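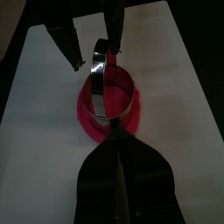 *Stistard Household Review, no. 161*

## The Flinmont steel pail and pink pad

Flinmont would like us to believe that a small steel pail needs its own round pink pad. I had my doubts, and after 11 days of using the pair I still have most of them. The pail is fine. It's shiny, the rim is rolled over so you don't catch a finger, and the handle stands up in a good high arch. Fingerprints show from across the room.

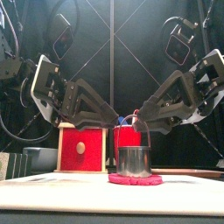
Raffaele Cocco disagrees with me about the pad and wrote in to say so: he has had his since May, puts it under everything, and reckons his worktop would be ruined without it. Perhaps. I stood a Powell mug on a folded tea towel for the same stretch and the worktop survived that too. 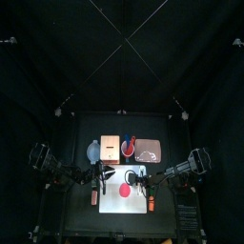

**Polon, Thursday, August 15, 2019.** Tried the pad by itself. It looks very like a sponge, and two people in the house took it for one. It rinses well enough, but crumbs get into the texture and want picking out. At £10 for the pad alone I'd expect better.
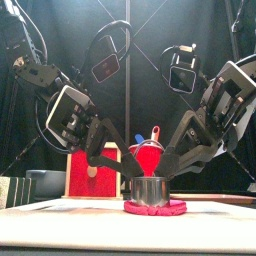
*Red funnel, steel cup, pink pad.*

Filling is where I softened a bit. With the spout pointing down into the steel, I got around 200 ml of rice in without chasing grains over the table. Most of the credit goes to the funnel, and Flinmont doesn't sell one.

Buy the pail if you like the look of it. I'd leave the pad in the shop.

Lowri Beddoe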